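okay the white T-shirt thread, by popular demand (two people asked)

I've been wearing mostly white tees for 12 years and for the first nine or so they all went gray and sad and I just bought more. Then I moved into an apartment over Berchtold, the laundromat on my corner, and started paying attention, mostly out of boredom while the dryers ran.

First thing: you're using too much detergent. I was filling the cap to the top line every single time, like the cap was a suggestion from a friend. Leftover soap stays in the cotton and grabs dirt. I cut mine in half and the shirts stopped feeling like cardboard inside a month.

Test for this if you don't believe me. Take a "clean" towel, run it through a warm cycle with nothing in the drawer, look through the door halfway. Suds? Yeah. Mine looked like a bubble bath!!

Second thing is the yellow armpit situation. I always figured it was sweat and it's mostly sweat plus antiperspirant, the aluminum kind. Chlorine bleach can make it worse, which I learned on a shirt I really liked (RIP, it's a dust rag now, a very yellow dust rag).

What works for me: oxygen bleach powder, the hottest water the label allows, a bucket, overnight. Push the shirts under and put a plate on top so they stay down. Wash like normal in the morning. The water will be disgusting, please enjoy it.

Do NOT do this with a lid screwed on tight. It lets off gas. And don't mix it with anything else under your sink, ever.

Somebody's going to bring up lemon juice and sunshine. I've tried it! It's nice! It does a little something on a tomato stain and it makes your balcony smell great. It did zero for the pits.

Now, printed shirts, which is the part I got the most messages about last time. A white tee with dark lettering is two problems in one shirt, the white you want to blast and the print you want to leave alone.

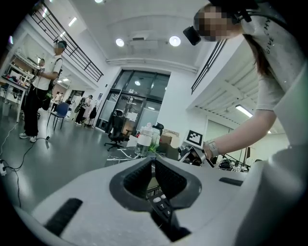 White tee, dark print. The hard kind.

Inside out, always. Wash AND dry. I was so lazy about this for years and you can tell exactly which shirts are from that era, the letters look like an old parking lot.

Soaking a printed one: I go three hours, lukewarm, and no overnight. If the print is the thick rubbery type I skip the soak completely and just dab the collar and pits with a paste (same powder, a bit of water, old toothbrush). Rinse it really well.

Never iron straight onto the letters. I shouldn't have to say it but I have a steam-hole pattern on a concert shirt from 2 apartments ago so clearly it needed saying to me.

Dryer heat is what cracks most prints, in my opinion. Low, or hang it. If you hang it, hang it from the bottom hem and you won't get those weird little shoulder horns.

Brand stuff, quickly, because you'll ask. I use Grenex unscented and I buy the big box in November when the store by me puts it on sale. It's fine. It's soap. The cheap one before that was also fine. The dose matters way more than the name on the box.

Fabric softener: stop. It coats the cotton, whites get dingy faster, towels quit absorbing. If you miss the softness, a splash of white vinegar in the rinse does it for me and no, you won't smell like a salad. (Not with bleach in the machine. See above.)

Jonas Ruchti replied to my last thread saying he washes everything together at 100 degrees Fahrenheit, jeans and whites and all, and his shirts look great. Jonas, I've thought about this a lot. Post the shirts.

For the rest of us, sort. Whites with whites, and by that I mean really white, cream doesn't count and neither does that pale gray heather. One navy sock got me last winter and I had a drawer full of blue-ish tees till spring.

If that does happen, don't put them in the dryer! Keep them wet, straight into the oxygen bleach, and check every couple of hours. I saved most of mine, just by catching the second batch early.

Collars next time, I have so many feelings about collars. Send me your bacon necks.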